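From: Trefor Meredith
To: gindwood-elections list
Date: Jun 2, 2024
Subject: Re: Endorsement wording for the Latow ward contest

Hui-mei Fu wrote:

> The draft says that the ward association "supports" Dimas Rahman.
> Under rule 12 we can't support anyone until the second ballot is
> declared. Could somebody confirm which version went to the printer?
> I have two on my machine and they differ in the third paragraph.
> Also, does the leaflet count towards his spending limit or ours?

The version sent to Tsai for printing was the later of the two, with "notes the candidacy of" in place of "supports". I have the proof open now. The third paragraph still carries the old sentence on the bypass, which was agreed at the October meeting and has not been altered by any vote after that.

Rule 12 is narrower than Hui-mei suggests. It bars an endorsement by the association as a body. It does not bar a named member from signing a letter, provided the letter does not use the association's heading. Selma Radulović's letter used the heading on the first page only, and I take the view that once is enough to break the rule. She has been asked to reissue it on plain paper.

On spending: a leaflet that names one candidate and leaves out the other is his expense, whoever pays the bill. One that gives both names the same space is ours. The present draft gives Rahman a full column and Shu-fen Tu four lines, so it would fall to him. If we want to keep it on our own books the columns need to match.

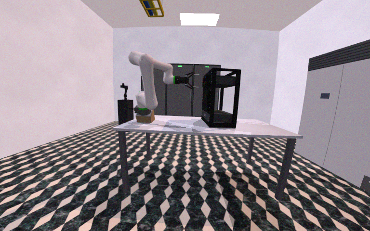

Trefor Meredith

The print run is 700. I would cut the text before cutting the run, as the Trivamness estate alone takes nearly half and it was missed altogether last time. The folding instructions are unchanged.

There is a separate point about the hustings. The notice says each candidate will have 35 minutes including questions. The hall booking does not allow for that if both speak and there is an interval. Either the interval goes or the questions are taken together at the end. I prefer the second - it also removes the argument over who speaks last. Shu-fen Tu has agreed to it by email. I have had no answer from Rahman's agent.

Lastly, the claim going round that postal votes from Latow were "held back" at the first ballot. The returning officer's sheet lists them as received before the close and counted with the rest. Anyone who has a different sheet should send me a copy, with the page number, and I will compare the two. Please do not forward the claim to the list again without one.

Amended text for paragraph three to me by Thursday, please. Send the wording itself, in the body of the message - I can't open the attachments from the shared account.

TM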